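Thread on hard water scale in small kettles and boilers, from someone who services both. Mostly numbers and habits. 1/

Hardness is usually given as milligrams per liter of calcium carbonate. Under 60 is soft. Over 180 is very hard. The supply in Plukberg tested at 320 in July, and the Yeoman boilers on that supply show it. 2/

Scale forms when hard water is heated. Dissolved bicarbonate breaks down, carbon dioxide leaves, and calcium carbonate comes out on the hottest surface it can find. In a kettle that is the element or the base plate. 3/

Quick arithmetic. At 320 mg per liter, 1,000 liters of water carries 320 grams of hardness. Only part of that drops out on heating. The rest goes into your tea. 4/

Temperature matters more than most owners expect. A boiler held at 100 all day scales much faster than one held at 80. If your Brurix has a standby setting, use it overnight. 5/

Citric acid is what I use. Food grade powder, 10 grams per liter, warm water, 30 minutes. Don't boil it. Hot concentrated citric acid on heavy scale can leave calcium citrate, a white film that is harder to shift than what you started with. 6/

Vinegar works. It is slower, it smells, and it gets into rubber seals. I have replaced enough seals on Beltell units to stop recommending it. 7/

Never mix any descaler with bleach. Acid plus bleach gives off chlorine gas. Rinse between products even if the label on one of them looks harmless. 8/

Hendrik Chauke asked under my last thread whether a jug filter is enough. It lowers temporary hardness while the cartridge is fresh. The resin has a fixed capacity, and on very hard water it is used up well before the date on the box. Go by liters. 9/

Softeners swap calcium for sodium. Fine for a boiler, but check the manual first. Some level probes depend on conductivity, and a few makers exclude softened water from the warranty. 10/

Test strips are good enough for home use. Dip for one second, shake off, wait as long as the packet says, read in daylight. Strips kept in a steamy kitchen go off early. Close the tube. 11/
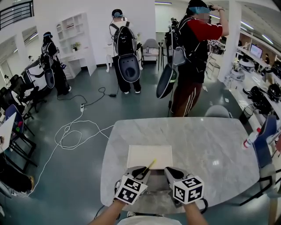
How often should a kettle be descaled on very hard water?

Every four weeks with daily use. On moderate water, every three months. If flakes show up in the cup, you have gone too long. 12/

Two rinses after descaling, then one full boil, and pour that away. If the water still tastes sharp, do another rinse. 13/

Ans Meijer points out that aluminum kettles need a shorter soak. Correct. Ten minutes, check, repeat if needed. Acid attacks bare aluminum and will dull it. 14/

For plumbed-in boilers, write the date and the hardness reading inside the service door. The next person will want both. Isolate the power and let the tank cool before opening anything. 15/

Pump descaling for the larger Yeoman tanks needs its own thread. I still have to redraw the hose diagram. 16/16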